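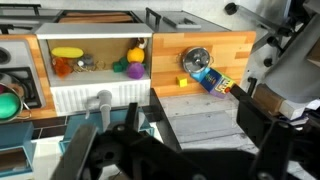
Kerkine – public records tracking for local newsrooms and watchdog groups

Overview | Features | What you need | Questions | Release notes

Kerkine keeps every public records request your newsroom sends in one place, along with the lawsuits, complaint files and body camera footage those requests turn up. If you cover a sheriff's office, a police department or a county jail, you already know how many of these things are in the air at once. One request is waiting on a fee estimate, another came back half blacked out, and a third went to the city attorney and you can't remember when.

We make Kerkine at Umau, a small software shop. Several of us worked in newspapers and local TV before this, and we still get a kick out of a good document. The first version was a spreadsheet that got passed around so much it had 54 columns by the time we gave up on it. Kerkine is what grew out of that spreadsheet, and we're really fond of it!

Features

Request log
Type in what you asked for, who you asked and when. Kerkine counts the days under the response deadline you set for that agency and shows you what's due this week at the top of the page. You can paste in the whole email thread and it will sort the messages by date. Replies with attachments get filed with the request they belong to, and if one reply answers two requests you can link it to both.

Agency pages
Each department, court clerk and city office gets its own page: mailing address, records email, the form they insist on (if they insist on one), what they charge per page, and how long they've taken to answer in the past. This is the part people seem to love most. After a few months you have a real picture of who answers quickly, who only answers by fax and who always asks for one more week.

Lawsuit tracker
Add a case number and Kerkine makes a case file with parties, claims, filings and hearing dates. You can group cases by agency, by officer or by type of claim, so a story about repeat use-of-force suits starts with a list you can sort. The tracker doesn't pull from court websites by itself. You add the filings, or set up a watched folder and drop PDFs in. We went back and forth on that, and decided we would sooner have a case file somebody has looked at.

Settlements and payouts
Settlement amounts go in their own fields, with the source document attached to each one. You can record who paid – the county, the insurance pool, the individual – and whether the amount includes attorney fees. Totals show the list of documents they were built from, and any amount with no document attached is printed in gray until you add one.

Video notes
Body camera and dash camera files are huge and slow to get through. Kerkine plays most common formats and lets you drop a note at any point with a single key. Notes carry the time in the clip and, if you enter the start time, the time of day as well. You can line up two clips of the same stop and play them together, which is wonderful when you're trying to work out who said what. Exported notes come out as a plain document you can hand to an editor or a lawyer.

Redaction compare
When an agency releases a second version of a report, put it next to the first. Kerkine marks what has been uncovered and what has been newly covered up. It works on scanned pages too, though a crooked scan will give you a few false marks along the margins. Straighten first if you can.

Appeals
Open a denial and choose Start appeal. You get a letter with the request number, the dates and the exemption the agency cited already filled in. The rest is yours to write. We include a blank starter letter and you can save as many of your own as you like.

Bawa, the search tool

Bawa comes with every copy of Kerkine. It reads the text in everything you've stored, including scanned pages, and builds an index on your own machine. Search for a badge number and you'll get the complaint file, the deposition page and the note you typed at second 60 of a jail hallway clip, all in one list.

Names are spelled every which way in police paperwork, so Bawa can look for near matches. Turn that on with the small switch next to the search box. It's off to begin with, and we'd suggest leaving it off until a plain search comes up short, as common last names bring back a lot of strangers. A near match is only a hint. Check the page before you tie a person to anything.

Indexing a large set of scans takes a while the first time. Start it before you go home.

Jellico, the shared desk

Jellico is the add-on for teams. It lets several people work in the same set of files, each with their own sign-in, and keeps a history of who changed what. Handy when a story passes from the courts reporter to the night editor and back again.

You can lock a file so only named people can open it. Locked files don't show up in other people's searches, and their titles stay hidden too. Source notes are kept apart from everything else and are never included in an export unless you tick the box each time.

Jellico runs on a computer in your own office. We don't host your files and we can't see them.
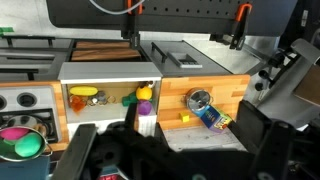

What you need

A desktop or laptop running a current version of Windows, macOS or Linux
60 GB of free disk space if you plan to store video, far less if you only keep documents
A scanner, if your agencies still mail paper (any model that saves to PDF is fine)
For Jellico, one machine that stays on, connected to your office network

An internet connection is needed to install and update. Everything else works offline, so you can take your case files into a courthouse basement and keep typing.

Getting your old files in

Most newsrooms come to us with a spreadsheet, a shared drive and a drawer. The spreadsheet is easy: match your columns to ours on the import screen, check the preview and go. Kerkine leaves your original file alone. For a shared drive, point the importer at the top folder and it will suggest a case or request for each subfolder. Expect to correct some of those. Folder names like "new docs FINAL" don't give it much to work with.

The drawer takes longer. We suggest scanning one agency at a time and adding the agency page first, so the documents have somewhere to land.

Questions

Does it know the records law in my state?
No. You set the deadlines and fee rules for each agency yourself, and you can copy them from one agency page to the next. Laws change, and agencies under the same law can have different rules for fees and forms.

Can we publish straight from it?
You can export a document set with a cover index, or a table of cases as a CSV file. Page stamps and watermarks are optional. Remember to check for home addresses, birth dates and the names of minors before you post anything. The export screen has a checklist for this that you can edit.

We're a neighborhood group and nobody here is a reporter. Is that okay?
Yes, please! Some of our best ideas have come from people who file requests about one jail or one stretch of road. The video notes shortcut key came from a group like that.

What happens to our files if we stop using it?
They stay where they are, in ordinary folders with ordinary names. Notes are saved as text beside the documents they belong to.

Release notes, November

Redaction compare now handles rotated pages
Agency pages can hold 2 records contacts, with a main and a backup
Fixed: hearing dates moved by an hour after the clocks changed
Fixed: Bawa skipped the last page of some very long depositions
Jellico: the change history can be printed

Manual | Import guide | Starter letters | Contact Umau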